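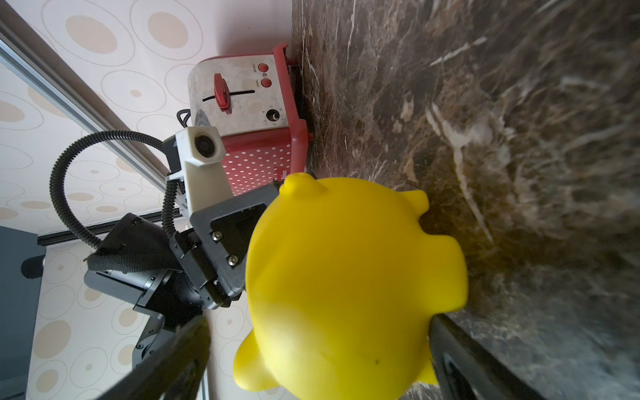 May 2, 2024 - Toys again

Deepika sent the new handling rules over before breakfast. 7 pages, of which I believe two. "Soft objects shall be gripped with the minimum force needed." Fine, and who says what the minimum is? The Clirnex draft had the same line and we argued over it all through last July.

I worked on the marble counter with the rubber toys. The rules want a "clear working area", and then say nothing about what clear means. Is a toaster at the back of the counter a hazard or just a toaster? I wrote that in the margin. Annapurna says I am being difficult - she may be right, but she signs off on these things and I have to follow them.

The part about logging every grip I can live with. We are at 1466 entries, nearly 200 of them with the notes column blank, and a rule won't fill that in.
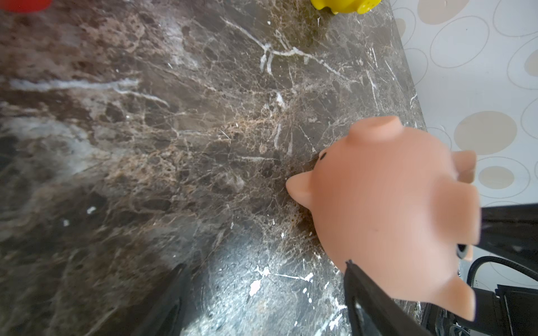
Pig on its side, fingers closed on it. Grip rule, page 3.

The page 3 rule talks about "opposite flat faces". Show me the flat faces on a pig. Whoever wrote it had boxes in mind, I'd bet money on it. Asked Deepika to send it back to Ostell with my notes. She said after lunch, and I didn't hear any more. Must also find the old Allell checklist, which was shorter.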